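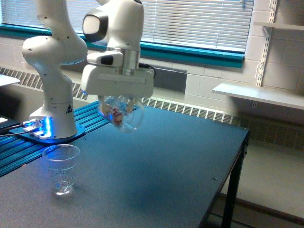 Benchtop Arm Checklist, With Comments
Midmont Teaching Lab, revised March

We run this list before the first powered move of the day and again after anybody changes a tool, a program or the table layout. It takes 20 minutes the first few times and gets a lot quicker once your hands know where to go. Please read the comments too! They are where most of the good stuff has collected, and half of them came from people who had been here less than a month.

Mark each line OK, FIX or N/A. A FIX in Part A or Part B means the arm stays off until it's cleared.

PART A. POWER OFF

A1. Base bolts tight, base plate flat on the rail.
Comment: Use the torque wrench from the Vulum kit and go around in a star pattern. If a bolt turns at all, write it down even if it tightens up fine. A bolt that shows up twice in the log gets replaced.

A2. Rail fasteners tight along the full length.
Comment: People check the end they can reach and stop. Go to the wall end as well. Yes, you have to lean over.

A3. Table legs and crossbar solid, no rocking.
Comment: Push on the corner with both hands. A table that feels fine when you lean on it can still shake when the arm reverses quickly, and then you'll spend an afternoon blaming your program.

A4. Cables seated at the base, with slack and no pinch points.
Comment: Two black cables go into the small white block at the base on this setup. Follow each one off the table with your fingers. You'll feel a nick long before you see one.

A5. Gripper cable clear of the wrist through the whole range of motion.
Comment: My favorite check. Turn the wrist slowly by hand in the service mode described in your arm manual and watch the cable the whole way. Too tight and it pulls on the connector, too loose and it catches on the cup.

A6. Warning labels present and readable.
Comment: The triangle low on the column counts. If it's scuffed or peeling, order a new one. Don't draw it in with a marker (it has been tried).

PART B. THE SPACE AROUND THE ARM

B1. Reach zone marked and clear.
Comment: The zone is everything the arm and whatever it's holding can touch. A cup in the gripper makes the arm longer. So does a spoon, a bottle or a strip of tape hanging off a bottle.

B2. Shelves checked against the reach zone.
Comment: Wall shelves are handy, and they sit right where an elbow likes to go. Run the highest move in the program at low speed and look at the gap from the side. Anything stored over the table end gets moved before we start, and hanging cords get tied back.

B3. Heater grille and window sill clear.
Comment: Small parts love to roll down there. Use the long tweezers, with the arm powered off.

B4. Blinds set for the day's light.
Comment: Bright sun on clear plastic makes glare, and glare fools people as well as cameras. Pick a setting and leave it alone until the run is over. Write it in the log so the afternoon crew can match it.

B5. Stop button within reach of the person running the arm.
Comment: Within reach means you can hit it without taking a step. Try it with your weaker hand.

PART C. GRIPPER AND OBJECTS

C1. Fingers clean, pads not worn through.
Comment: Wipe them with a damp cloth and let them dry. Smooth plastic slides on a dusty pad.

C2. Grip force set for the object in use.
Comment: Thin clear cups are wonderful teachers here. Start at 35 percent on the Laizer panel and come up in small steps. If the wall bows in so far that the rim changes shape, you've gone past it. Do the tuning with an empty cup.

C3. Cups inspected for cracks.
Comment: Hold each one up to the window. Hairline cracks show up nicely against the light. Cracked cups go in the bin, even the good ones with measuring marks.

C4. Cup contents approved for tipping and shaking.
Comment: Small, light, blunt, dry. Colored pieces are great because you can see right away where they went. No glass beads, no screws, and nothing that shatters.

C5. Liquids kept off the table during fast moves.
Comment: If a task really needs liquid, it gets its own run, at low speed, with a tray under it and the power connections covered. Look inside every standing cup before you start. A little water in clear plastic is very easy to miss.

C6. Standing objects placed outside the swing of the held object.
Comment: Trace the path at low speed with everything in position. Moving a cup over by a hand's width after the trace means tracing again.

PART D. FIRST POWERED MOVES

D1. Base light matches the state on the panel.
Comment: Check the color against the chart taped inside the Sterkov binder. Don't go by memory, and don't assume another arm uses the same colors. If light and panel disagree, power down and call it a FIX.

D2. Stop button tested.
Comment: Test it during a slow move, 2 times, from two different arm positions. Then reset and make sure the arm waits for you before it moves again.

D3. Full program at low speed, gripper empty.
Comment: Keep your eyes on the elbow. Everyone watches the gripper because that's where the fun is, but the elbow swings wide.

D4. Full program at low speed, holding the object.
Comment: Listen, too. A click from the pads usually means slipping.

D5. Working speed, everyone outside the reach zone.
Comment: Say "moving" out loud first. It feels silly for a day and then you'll do it in your sleep.

PART E. SHUTTING DOWN

E1. Support the held object, open the gripper, park the arm.
E2. Power off before picking up spilled pieces.
E3. Log complete, including every FIX and who cleared it.
Comment: Short notes are fine. "Pad worn, left finger, swapped" is a perfect entry, and we love reading those.

Got a comment that belongs on this list? Write it in the margin of the binder copy and it'll go into the next revision.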